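2024年9月　作業ノート（撮影・リタッチ班、共有フォルダ行き）

Zensteadの秋冬ルックブック、本番前の準備メモ。例によって自分用だが、Alasdairも読むので悪口は控えめにしておく。

まず経緯から。3月の打ち合わせでは「自然光、ほぼノーメイク、動きのあるカット」という話だった。それが先週届いた最終ブリーフでは「自然光のように見えるストロボ、ほぼノーメイクに見えるメイク、動いているように見える静止」になっている。全部に「見える」が付いた。作業量は倍、請求額は据え置き。

モデルはHalfdan Riisに決定。コペンハーゲンから前日入り。コンポジットカードの写真は髪が肩まであるが、昨日エージェンシーから来たポラでは完全に刈り上げていた。ほかの仕事で切ったとのこと。Zenstead側に転送したら「カードの髪で進行していたのですが」と返ってきた。髪は進行しない。切られたものは切られている。一応ウィッグの見積もりも出したが、予算表を見た先方が急に刈り上げの魅力に気づいてくれたので、そのままでいく。

フィッティングは初日の午前。ルックは23。前に22で組んだ香盤に一つ足されたので、昼休みが縮んだ。足されたのはMarchettiの革コートで、これがとにかく重い。ハンガーラックの端に掛けたらラックごと傾いた。真ん中に掛けること。Halfdanに着せたまま待たせないこと。照明の微調整はスタンドインでやる。スタンドインは今回も私がやるらしい。身長が足りないので箱に乗る。箱に乗ってコートを着ると、遺産相続でもめている末っ子みたいになる。テスト写真は消しておいてください。

サイズの件。エージェンシーの表とこちらの実測で肩幅がずれている。こういうときは表を信じず、届いたジャケットを着せてから考える。背中側をクリップで詰めるので、横向きのカットは左からのみ。右から撮るとクリップが全部写る。前回のFandardの仕事では三カット分それをやってしまい、リタッチで二晩つぶれた。背中のクリップを消すのは難しくない。クリップに引っ張られた布の皺を、引っ張られていない皺に描き直すのが難しい。

靴。Stinoから借りるブーツは返却条件が厳しく、ソールに傷が付いたら買い取り。底に養生テープを貼り、歩きのカットは紙の上だけ。テープの端が見えると靴底がベージュの靴に見えるので、貼ったあと縁を一周切る。カッターは新しい刃で。古い刃で切って、まさにその傷を付けた人間がこの班に一人いる。私だ。

テスト撮影の結果。背景紙はグレー二種で比較した。濃いほうは画面で見ると上品、刷ると沼。薄いほうは画面で見ると病院、刷ると上品。納品は両方あるので、薄いほうで撮って画面用だけ少し落とす。Alasdairは濃いほうを推している。議論は一時間続き、最終的に濃いほうのロールが残り二メートルしかないことがわかって終了した。最初に測ればよかった。

感度は100固定。シャッターは300のつもりで設定表に書いたが、手持ちのボディにそんな目盛りはない。表の書き間違いなので無視して、近いところで同調する値に合わせてください。あの表を作ったのも私だ。今回のノートは自白が多い。
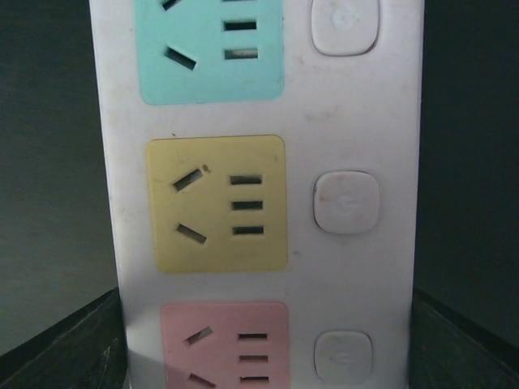
口ごとにスイッチのある白いタップ。角ばった差し込み面が縦に並ぶ。

メイクについて。「ほぼノーメイクに見えるメイク」は所要時間が通常より長い。初回は一時間見ておく。額のテカりだけはモニターで確認してから押さえること。全部消すと蝋人形、残しすぎると駅まで走ってきた人になる。先方の参考画像は九十年代の広告ばかりで、あの時代の肌はフィルムの粒子が半分くらい仕事をしている。粒子を足せばそれらしくなるが、足すと今度は「ノイズがあります」と言われる。先に一枚、粒子ありとなしを並べて見せ、選んでもらってから進める。口頭の合意は合意に数えない。

動きのカット。ブリーフの言い方だと「歩き出す瞬間の、まだ歩いていない感じ」。Halfdanに電話で伝えたら、長い沈黙のあと「つまり立っているんですね」と言われた。さすがに経験が長い。実際には後ろ足に体重を残し、前足のかかとだけ浮かせてもらう。コートの裾は釣り糸で引く。釣り糸係は画面の外にしゃがむので、膝の強い人が望ましい。志願者がいなければAlasdair。膝の強さは未確認。

データの扱い。前回のファイル名は日付と通し番号だけだったので、セレクトの段階で「あの青いやつ」「どの青いやつ」を延々とやった。今回はルック番号を頭に付け、着替えのたびに番号札を一枚撮る。テスト分だけで543カットあり、そのうち使えるのは私が箱に乗っていない分のみ。つまりほとんど使えない。露出の参考用に数枚残して、あとは削除。前にも書いたが、本当に消してください。去年の忘年会のスライドに出ていたのを忘れていない。

リタッチ方針。肌は残す。目の下は半分だけ。首の皺は触らない。Zensteadの担当者は初稿で「自然に」と言い、二稿で「もう少しきれいに」、三稿で「やはり自然に」と言う傾向がある。前回は三稿目に初稿をそのまま出したら大変喜ばれた。今回もレイヤーは統合せずに取っておく。この段落だけは先方に転送しないこと。

ケータリング。Halfdanは乳製品が駄目。エージェンシーの備考欄には「魚も不可」とあるが、本人に聞いたら魚は好物だそうで、誰の備考が混ざったのか不明。魚ありで発注した。サンドイッチはマヨネーズの少ないものを。白いニットのルックが午後一番に来るので、昼は全員エプロン着用。見た目は悪いが、衣装の買い取りよりは安い。

残り作業：
・ウィッグの見積もりを正式に断る（先方はまだ待っているかもしれない）
・Marchettiに返却時の箱のサイズを確認
・ブーツの底の養生、縁のカット
・薄いグレーのロールを予備で一本追加
・番号札を作る。前回の手書きの「6」と「9」は区別がつかなかったので、下線を引く
・釣り糸。透明のもの。黒を買わない

追記。夕方、Zensteadから電話。革コートのルックを表紙候補にしたいので「もう少し軽やかに」とのこと。重さについては一通り説明した。わかりました、軽やかに、と言って切れた。送風機を一台追加で手配する。風量は中で足りるはずだが、あのコートが中で動くかどうかは明日試す。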